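3.2 Collection protocol

All demonstrations were recorded with hand-held grippers in place of a teleoperated arm. The operator works at a bed-sized surface, with one gripper in each hand, and handles cloth the way the robot will later have to. Each gripper has two fingers and closes when the operator squeezes the handle. The view from the gripper itself is recorded along with a head view, and the two are aligned in time afterward.

We chose a mattress over a table because cloth behaves differently on it. A fingertip can press into the surface and get under a hem, and a fold pushed against the cover tends to stay put. Policies trained only on tabletop data from our earlier Rilanora set often closed on air when they were moved to a bed.

Each episode starts from a crumpled state. The operator takes hold of the cloth with both grippers, spreads it, and then folds it. Grasps near a corner were preferred, but the operator was free to grasp any raised fold when no corner could be found. Figure 1 shows views from two moments of collection, (a) from a gripper and (b) from the head.

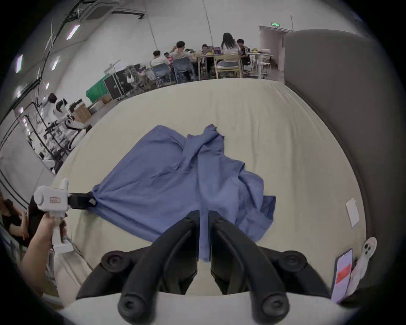

3.3 Grasp labeling

We label a grasp at the first time step where the jaws stop closing and cloth is between them. Jaw width alone is a poor signal. A single layer of thin knit is nearly the same width as no cloth at all, and a thick bunch can stop the jaws well before the operator means to lift. For this reason the labels were made by hand by two annotators, Leopoldo Esquivel and Hermenegildo Zamudio, who worked from both views. Where they disagreed, the episode was watched again and a single label was agreed on.

Grasps fall into two types. In an edge grasp, the jaws close on a hem or corner. In a peak grasp, they pinch cloth that stands up from the rest of the garment.

Figure 1. (a) Spreading a blue cloth with two grippers. (b) A peak grasp near one end of a blue-violet garment.

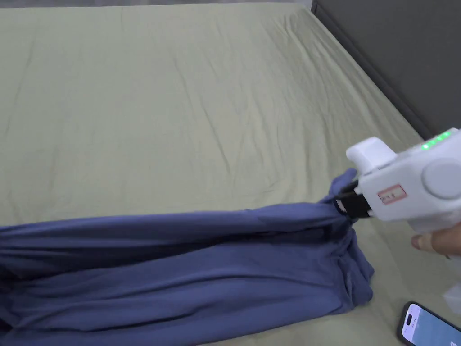

Peak grasps are easier to make and harder to use. The pinch often takes in more than one layer, and the layers then move together when the garment is pulled. On the held-out garments, the Cuautle policy completed the spread in 65 percent of trials when both labels were used in training and in 57 percent when the type label was dropped. Most of the loss came from trials that began with a peak grasp – the policy kept pulling after the layers had locked. We let it release and try again up to 6 times before a trial was counted as failed.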